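Minutes – Adside Community Kitchen, summer meeting
July 8, 2022, upstairs room

Chair: Inès Besnard
Minutes: me again (happily!)

We started a few minutes late because people were still catching up on the stairs, and then got through nearly everything on the list. Item 7 is held over. Corrections to me before the next meeting, please.

## 1. Minutes of the last meeting

Read and accepted with one change. The January soup evening was at Grimholm Hall, not at the school. Sorry to everyone at Grimholm, who did all the washing up.

## 2. Money

We have 3,000 dollars in the account after the spring lunches. That is the healthiest it has ever been in July, and there was a small round of applause. Out of that we still owe 396 dollars to Cesari for the new shelving in the cold pantry. The shelves are already in and they are wonderful – deep enough for two crates front to back, and you can wipe them down without taking everything apart.

Agreed: pay Cesari this week.

The question of a second freezer came up again. Most of the room would love one. Inès pointed out that the outlet behind the door is already doing a lot of work, and that we should get somebody to look at the wiring first. No objection to that.

Action: get a quote for the wiring check before anyone goes freezer shopping.

## 3. The harvest table

This was the big item and we spent the longest on it, with a great deal of pleasure.

For anyone who missed the spring meeting: the harvest table is the big table at the front on lunch days, where we put out produce in its raw state so people can pick it up, smell it, ask what it is and take some home. It goes out before the meal and stays out until the coffee is done. In the spring it was a trial. We now have four lunches behind us and the feeling in the room was that it has become the best part of the day.

Some of what was said, in no special order:

- People stop at it who used to walk straight past to their seats.
- Children go for the citrus first, every time.
- The root vegetables get more questions than everything else put together. Several guests had only ever met a beet in a jar.
- A cut piece next to a whole one helps a lot. Once people can see the inside, they start talking about how to cook it.
- Small, odd, wrinkled or dusty things should absolutely go out. They are good to eat and they make people curious.

We had a long and lively talk about arrangement. At the first lunch everything was sorted into bowls by kind, very tidy, and hardly anyone touched it. At the second we ran out of bowls and simply set things down on the cloth in a loose group, citrus up against roots, and hands went out right away. So loose it is. Inès was especially keen on this and would like us to stop fussing with it once it's down. A bit of space around the edge is useful so that whoever picks something up has somewhere to put it back.

Agreed: no bowls on the harvest table except for berries and anything that rolls badly.

The cloth was discussed too. We have been through the white one (shows every speck of soil), the oilcloth (squeaks, slides) and the blue one with the stripes. The blue one won by a mile. Orange fruit looks so cheerful on it, and the grid of thin stripes is handy when you're spacing things out, although I may be the only person who uses it that way. It creases a little and we do not mind.

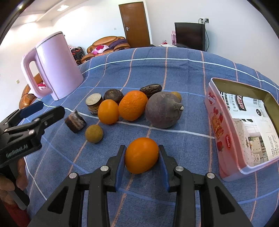

A second cloth in blue would let us wash one while the other is in use. Bennani, the fabric shop on the corner, has a woven cotton that comes close, and they were very kind about letting us take a swatch. It would come to 61 dollars for a length that covers the big table with some to spare.

Agreed: buy the Bennani cotton. Hemming to be done at the next sewing evening, all welcome, including beginners.

Labels: there was a split in the room. One side wants a card in front of each thing with its name. The other side feels that cards stop people from asking, and the asking is the fun of it. We settled on one sheet at the end of the table, with names and a line on how to cook each item, so it's there if you want it. Someone will need to stand by the table either way.

Action: Inès to draft the sheet and bring it next time. She would like your one-line recipes, really one line, by the end of the month.

Leftovers from the table: whatever guests don't take goes into the soup pot or the cold pantry the same afternoon. Cut pieces go straight to the pot and are never kept for the next lunch. This was already the rule, but it hadn't been written down anywhere, so now it is.

## 4. Washing and sorting before lunches

A good practical discussion. At the moment produce arrives in the morning, gets sorted on the kitchen counter, and then everyone is trying to chop in the same spot. By eleven it is elbow to elbow.

The proposal was to do the sorting in the side room on the folding tables, and only bring into the kitchen what is going to be cooked. We all liked this. It means carrying the crates a little farther, but there are no steps on that route and we have the cart.

How it will go, from the next lunch on:

1. Crates come in by the side door and stay in the side room.
2. Pull out anything that needs eating today and send it to the kitchen first.
3. Set aside a mixed selection for the harvest table.
4. Citrus and other fruit get a rinse and a dry. Roots get brushed; a little dust can stay on.
5. Everything else goes on the new shelves, heaviest at the bottom.

There was a friendly argument about beets. Should the tops be trimmed before storing? Yes, leave a short stub so they don't bleed. Should they be scrubbed? Not until you are ready to cook them. I have underlined this in my own notebook.

We also need more brushes. The two we have are down to the wood.

Action: brushes, six, the stiff kind, from petty cash.

## 5. Numbers for lunches

The last lunch had 75 at the tables, which filled the hall in the nicest way. The kitchen coped beautifully, but the line for seconds ran out into the hallway and met the people coming in for coats. For the next one we will try serving from both sides of the hatch, and put the coffee at the far end by the windows.

Somebody asked if we should start taking names in advance. The feeling was strongly against. People like that they can just come.

Agreed: no sign-up, serve from both sides, and see how it goes.

## 6. Menu for the next lunch

What a good item to have after a long evening! Suggestions came faster than I could write. I got down:

- roasted roots with orange and a little cumin
- a big green soup, cold if the weather stays like this
- flatbreads, made in the morning, kept under towels
- beet and potato salad with dill (two people offered, and will share the job)
- orange cake, the flourless one from the spring, by loud demand
- something with beans for anyone who wants a heartier plate – to be decided

The orange cake needs the fruit boiled whole the night before, and the big pot is currently at Grimholm. Please could whoever is next over there bring it back, with the lid.

Inès would like one dish each time to use whatever was most asked about at the previous harvest table. Everyone thought this was a lovely idea. This time it's the beets, so the salad covers it.

Agreed: the menu as above, beans to be settled by message.

## 7. Herb bed

Held over. The mint has escaped under the fence and we need more time to talk about it.

## 8. Any other business

- The side door sticks. Lift the handle as you push. It will be planed when the weather is drier.
- A box of dish towels has turned up, clean and ironed, with no note. Thank you, whoever you are! They are in the second drawer.
- Two aprons are missing, both green. Check your bags.
- Could people please stop putting the good knives in the drainer with the forks. There is a block for them now, next to the scale.
- Offers to teach a pickling session are very welcome. Three people said they would come to one and so far no one has said they would run one.
- The school has asked if a class could visit during a setup morning and help put out the harvest table. A delighted yes from the whole room. We need to settle on a morning and have enough adults for the kitchen side.

Action: I will write back to the school and offer two mornings.

## Actions in one place

- Pay Cesari for the shelving
- Quote for the wiring check
- Buy the cotton from Bennani
- Harvest table sheet – Inès, with one-line recipes from all of you
- Brushes, six
- Big pot and lid back from Grimholm
- Beans, by message
- Reply to the school – me

Meeting closed just before nine. Date of the next one to follow once we know when the hall is free. There is still some plum jam on the windowsill for anyone who left without theirs.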